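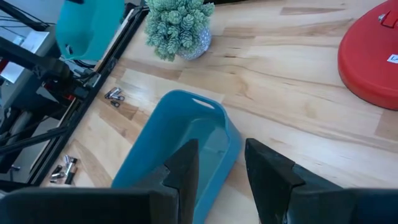

The Great Table Reckoning

Posted Jan 8, 2023 by Elsie Fairclough

In November the back table at Grirnero had reached the stage where you could date things by depth, like a riverbank. Finlay Niven proposed a rule: if it lives on the table, its owner has to write a few lines about it or take the thing home. Most people chose to write. A few took one look at what they'd left and went very quiet.

I have corrected the spelling and left the excuses alone.

The blue basket
Empty, and I want that on the record. The basket is for things that need to go somewhere else by the end of the week, and for most of the fall it was where things went to retire. The oval slot at the far end is a handle, Ilir. It's for carrying the basket to the somewhere else. (E.F.)

The succulent
Came with Lejla and will leave with Lejla. It has put up with sawdust, a radio and Finlay's singing and has kept its rosettes tightly shut the whole time, like a person on a bus. Please do not water it "just in case." It has had 2 of those already this winter. (E.F.)

The tabletop
Boards in every shade from cream to honey, with a few knots thrown in. I had forgotten about the knots. I had also forgotten that I once promised to oil it. Both of these came back to me the same afternoon. (Finlay)

Sandpaper, assorted
The 320 is mine. The 800 is also mine, and I'd like to meet whoever used it on a paint can lid. The rest was in one fat stack, every sheet folded so the number is on the inside, which I can only put down to spite. It now has a folder with a label, and the label faces out. (Dušan Petkov)

Twenty-nine pencils
Counted for this page. 29 pencils, one working sharpener, and all of November I was marking my cuts with a ballpoint I got from the bank. I've kept six. The others are in a jar by the door, free to a good home or a mediocre one. (Ilir Babić)

One glove
Left hand, large. We've asked. If it's yours, we'd also like to hear how you've been managing.

The Dimitriou tin
Held shortbread for one day and has held screws ever since. Everybody who visits opens it, looks hopeful, and closes it again. I refuse to label it. There is so little entertainment here in the winter. (Lejla Karagiannis)

Voltier radio
Gets one station and part of another. The knob is a wine cork, which I fitted as a temporary measure when we moved in. I was told to write that it will be replaced, so: it will be replaced. (Dušan)

Half a birdhouse
The front half. I had a plan for the back half, and the plan was on a piece of paper, and the paper was on the table. You see where this is going. (Finlay)

Extension cord, knotted
Ilir spent his lunch on it and the knot is now smaller and much harder. It has been moved to the shelf under the window so he can visit it.

Mug with a brush in it
I was using that. (Ilir)

Mug without a brush in it
I was drinking that. (Lejla)

The Drernmont catalog
Three years old, with corners turned down on every clamp they make. We own four of them, the clamps I mean, and somehow five copies of the catalog. One stays. It's under the short leg of the bench by the sink, where it does more good than it ever did open. (Dušan)

Where it all went

Anything with a name on it is on your own shelf. Anything without one is in the gray crate in the hallway until the end of the month, and then it goes in Finlay's car, and from there I don't ask. The basket stays on the table. Please empty it on Fridays, and if you add something that isn't yours, at least have the decency to look around first.

More pictures when I get to the drawers. Dušan has asked for advance notice about the drawers.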